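3. Materials and Setting
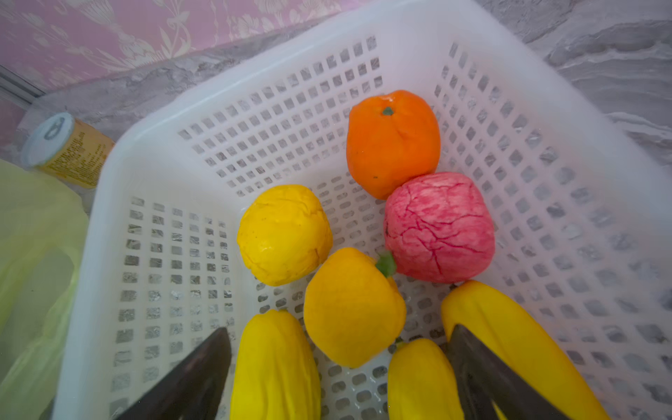
Braluria, January 2, 2020

Figure 1. Artificial fruits and vegetables in a white plastic basket with a perforated floor.

3.1 Play food in the preschool room

The study took place in two preschool rooms in Braluria, both run by the same provider, Vondden. The rooms follow the same daily plan and use the same menu. Children arrive before breakfast, have free play until the first group time, and eat lunch at low tables in the room. Each room has a pretend kitchen in one corner, and the children may use it during any free play period.

We chose the pretend kitchen as the setting for the naming sessions because the children already knew it well. Earlier work on food words in young children has often used picture cards. Cards are easy to control, but they leave out weight and size, and children handle them in a different way from food. Artificial produce of the kind in Figure 1 can be picked up, turned over, and put down again, and a child can point to a stem or a mark on the skin while talking about it. The toy orange has a small green stem nub, and the toy peach has dark crimson streaks over pink. Details like these gave the children something to talk about when they did not know the name.

The texture of play food is a known problem. A foam-like surface feels much the same whether the item stands for a peach or an orange, so we did not score words for touch such as "soft" or "bumpy." Words for color, shape, and parts were scored in full.

3.2 Sessions

Each child took part in three sessions on separate days. A session was held at the small table beside the pretend kitchen, with one adult and one child. The adult placed the basket on the table and asked the child to choose something and tell about it. If the child gave a name, the adult repeated it and asked where the child had eaten it. If the child gave no name, the adult waited and then asked, "What does it look like?" The adult did not supply the name until the child had put the item back.

Sessions ended when the child said they were done or moved away from the table. We did not ask any child to go through all the items. Children who wanted to serve the food or pretend to cook it were allowed to do so, and talk during this play was scored in the same way as talk at the table.

3.3 Parent form

Families filled out the Pons Home Food Form in May, before the first session. The form lists common fruits and vegetables and asks whether the child has eaten each one at home, has seen it at home without eating it, or has not met it there. A short second part asks who shops and whether the child goes along. Forms that came back with the second part blank were kept, and those families were left out of the shopping analysis only.

3.4 Scoring

Written records of the sessions were entered in Fleselo, and two scorers worked through them separately. A name was scored as correct if it was the usual word for the food or a family word listed on the parent form. A name for a close neighbor, such as "nectarine" for peach, was scored as near. All other names were scored as different. We kept the near score apart from the correct score in every table, as the two behaved differently with age.

Where the scorers disagreed, they read the record again together and settled on one score. Most disagreements were over describing words, mainly cases in which a color word could have referred to the item in hand or to another item in the basket. Records that could not be settled were marked unclear and dropped from the counts in Section 4.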